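Ostville Supper Club – minutes, 1 July 2018

I took the notes again, so blame me for the spelling. Milagros Lozano chaired and brought the lemon cake (thank you Milagros, it went in minutes!).

1. Last time
The February minutes were agreed. The hall at Thibodeau has been paid for, and I've got the receipt, number 1011, in my folder.

2. Tablecloths
We talked for ages about these. The pink one with the checked hearts is staying, even though it has a paler blotch on one side. I did offer to dye it and was told no, quite firmly. Milagros would like 2 more in plain grey for the Jadell evening, and we all said yes.

3. Cutlery
Everything came out of the drawer so we could decide what goes on the tables for the noodle night. I love the red and white patterned chopsticks and would happily use them for everything – the plain wooden ones got more votes, though, so those are going out first. The metal pair will be there for anyone who asks. Forks and spoons stay out as well, as my brother-in-law is coming and he won't even try. We also agreed to keep the little wooden holder with the scalloped top, and it can hang by the door to the kitchen if I can find a hook.
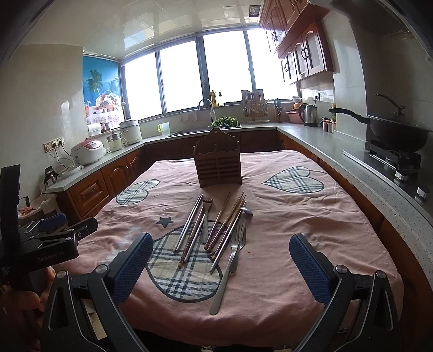
4. Money
We have 1000 in the tin and need 2000 for the trip to Gruvier. A raffle was suggested, then a quiz, then a raffle again. Left open until next time.

5. Any other business
Somebody has my big blue casserole dish. Please bring it back!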